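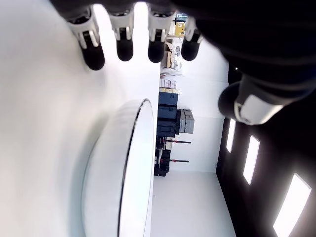 Robotic hand with dark fingertips above a white tabletop.

FOR IMMEDIATE RELEASE
September 2018

ALL OF "PRISTEDHAM" COMES TO TORKON, INCLUDING THE EPISODES PEOPLE COMPLAINED ABOUT

Family comedy joins the streaming service in full, with the original theme tune and a warning about the second one

Torkon has picked up the streaming rights to Pristedham, the long-running family comedy about two sisters who inherit a seaside hotel and most of its guests. All 131 episodes will be available to subscribers from the end of the month, in the order they were first shown.

The order matters. When the series was last repeated, on daytime television, the wedding went out a week before the engagement and a character who had moved to Portugal kept turning up at breakfast. Torkon has received more than 3000 emails asking for the programme, and a good number of them were chiefly about the breakfasts.

Pristedham was made by Duman and began in January 2000. It stars Aino Saarinen as Marge, the sister who can add up, and Lempi Eskola as Dot, the sister who signs things. Vilho Kemppainen plays Mr Lisle, a guest who checks in for a long weekend in the first episode and is still disputing his bill in the last.

"I was told it would be six weeks' work," said Aino Saarinen. "I bought a cheap coat for it. I wore that coat for years, and in the later series you can see it has been through more than Marge has."

Lempi Eskola said she was pleased that a new audience would get to meet Dot. "Children still come up to me in shops and tell me not to sign the receipt. I don't know where they've been seeing it. I suspect their grandparents have tapes."

The outdoor scenes were filmed in Destwood, where the building used as the hotel is now a dental practice. The practice has asked us to mention that it does not take room bookings.

What has changed, and what hasn't

Viewers who own the DVDs will know that much of the music was replaced with a piano that sounded as though it was being carried downstairs. Torkon and Duman have cleared the original songs for every episode except two, the school disco and the funeral. Both keep the piano. It suits the funeral rather well.

The theme tune is back too. For its fourth series the programme switched to a faster version with a saxophone, and letters were written. That version stays where it was, on the fourth series, and there is a button to skip it.

The picture has been cleaned up from the master tapes and is shown in its original shape, with black bars at the sides on modern sets. Your television is fine.

"We had a long meeting about widening it," said Teemu Keskinen, head of comedy at Torkon. "Then somebody put a widened episode on the big screen and there was a microphone in nearly every shot, and on one occasion a man eating soup. The meeting got shorter after that."

Is there going to be a new series?

No. Torkon has been asked this a great deal, sometimes by members of the cast. Duarte Pacheco, who wrote the first three series and came back for the last, has said he considers the story finished.

"Dot sold the hotel. It's right there in the last scene," said Duarte Pacheco. "People say she could buy it back. With what?"

Vilho Kemppainen said he remained available, and that Mr Lisle had never formally checked out.

Where and how to watch

Pristedham is included in every Torkon subscription at no extra charge. Episodes can be downloaded to phones and tablets for watching offline, and subtitles are available throughout. The Christmas specials sit at the end of the series they belong to and are also collected on a page of their own, for those who like to get started early.

Existing subscribers don't need to do anything. The series will appear under Comedy and under Family. It was briefly listed under Travel during testing and has been moved.

Preview episodes, cast pictures and interview requests are available to journalists through the Torkon press office. Please do not send questions about the bill to Mr Kemppainen directly.

ENDS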